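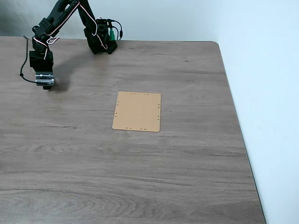

Anard halts deliveries of desktop robot arm after servo fault

30 September 2019

Anard has stopped shipping its small desktop robot arm and asked owners to leave it unplugged while a fault in the shoulder servo is looked at. The company said the fault can cause the arm to drop without warning, even when the controller is telling it to hold still.

The notice covers 200 arms sold since May to schools, workshops and hobby groups. Anard has had 19 reports of the problem so far. In two of them the person at the bench was hit on the hand, and one needed treatment for a cut finger. Most of the others ended with a bent bracket or a marked tabletop.

The first report came from the training centre at Wodetberg, where students use the arms to pick up and place flat panels. Staff there said an arm had been holding its position over the bench for 12 minutes when the shoulder let go and the gripper came down. The centre took all of its arms out of classes the same day.

Anard said the servos were supplied by Greren and that a batch seems to have left the factory with a poor solder joint on the power lead. As the joint warms up it can open, and the servo loses its holding force. The software does not pick this up and keeps showing the arm as ready.

Greren said it was checking its records for the batch and would not comment further until that work was finished.

Owners are being asked to switch the arm off at the wall, lower it by hand and read the batch code on the underside of the base. Codes ending in 2 are affected. Replacement servos will be sent out at no charge, and the Juška service desk will fit them for anyone who would sooner not do the job at home. Postage both ways will be paid.

A software update is also planned that will cut power and sound an alarm if a joint moves when it has not been told to. Anard did not give a date for it. The company said arms with other batch codes can still be used, but hands should be kept clear of the gripper whenever the power is on.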